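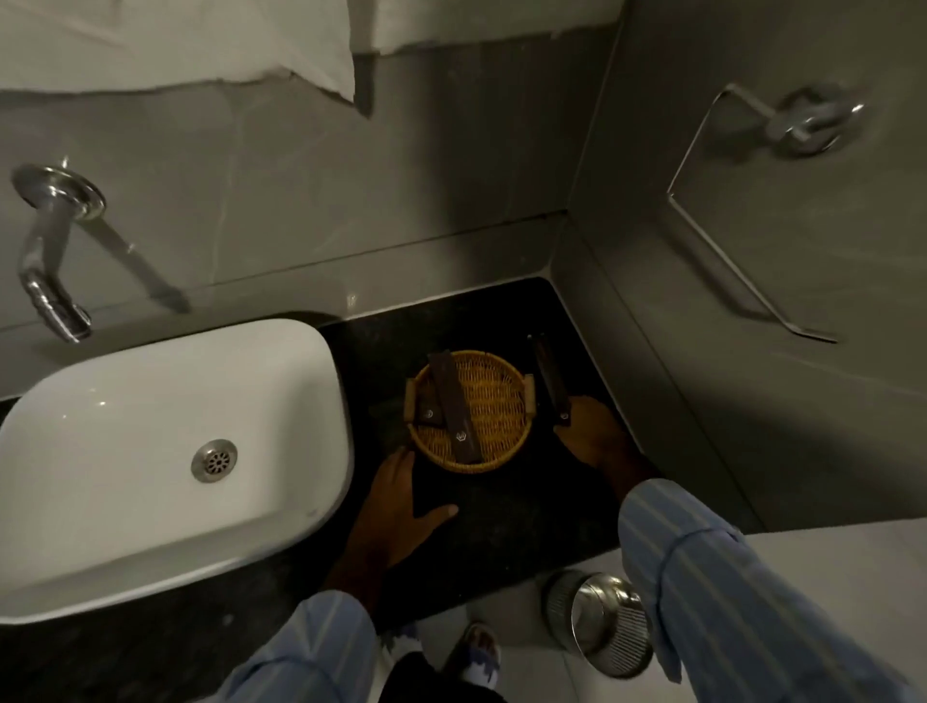

# Ratio word problems: tape diagrams or cross-multiplying?

**Triltside** — 13th March

OK, I am way too excited about this. My sixth grader's class just started ratios and the teacher has them drawing tape diagrams for everything. I grew up on cross-multiplying and grumbled for a week, then I sat down and did a page myself, and wow! Take this one from the packet:

> The ratio of red beads to blue beads is 5:3. There are 96 beads in all. How many are red?

Draw 8 equal boxes, 5 red and 3 blue. 96 ÷ 8 = 12 per box, so 60 red. My kid got it before I did. Anyone else a convert?

**Egilsson**

Love the enthusiasm, and I do like the boxes for a problem that size. But try it when the total is 2,845 and the ratio is 2:3. Are you really going to draw that?

**Triltside**

Sure, it's only 5 boxes! 2,845 ÷ 5 = 569 in each. The parts are 1,138 and 1,707. The drawing doesn't get any bigger when the total does — that was the bit that sold me.

**Egilsson**

Okay, fair, I picked a bad one. Make the ratio 47:49 then. I'm not drawing 96 boxes and neither is an eleven-year-old.

**Sterncombe**

I tutor middle school and I'd go with both, in order. Boxes first, for a good long while, then a ratio table, then proportions in seventh grade. The kids who start with cross-multiplying can get answers, but a lot of them set up part to whole when the question gave part to part. With the beads they'll write 5/3 = x/96, get 160 red beads out of 96, and turn it in!

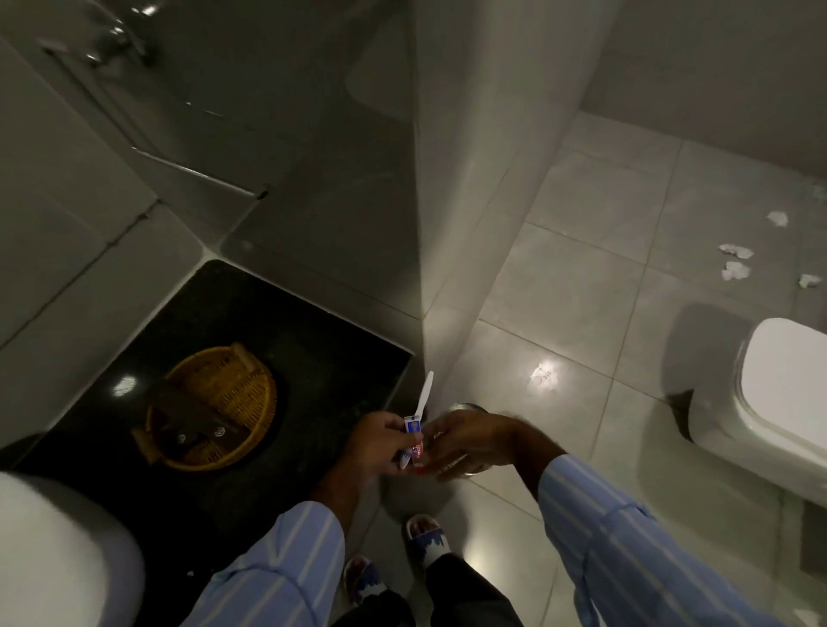 *Toothbrush and toothpaste in hand*

**Egilsson**

160 out of 96, ha. I have seen that exact paper on my own kitchen table. I still think they should learn the fast way by September, though. Timed tests are a thing.

**Sterncombe**

I'd disagree on the timing. "5 parts out of 8" is already fast: 5/8 of 96, done. No cross-multiplying needed.

**Zolar**

Jumping in with a question, does anybody have a good set where they give you the *difference* and not the total? Like 7:4 and there are 36 more cats than dogs. My daughter adds the parts every single time.

**Triltside**

Ooh, those are fun! 3 extra boxes, so 12 in each, 84 cats and 48 dogs. I'll type up a page of them tonight.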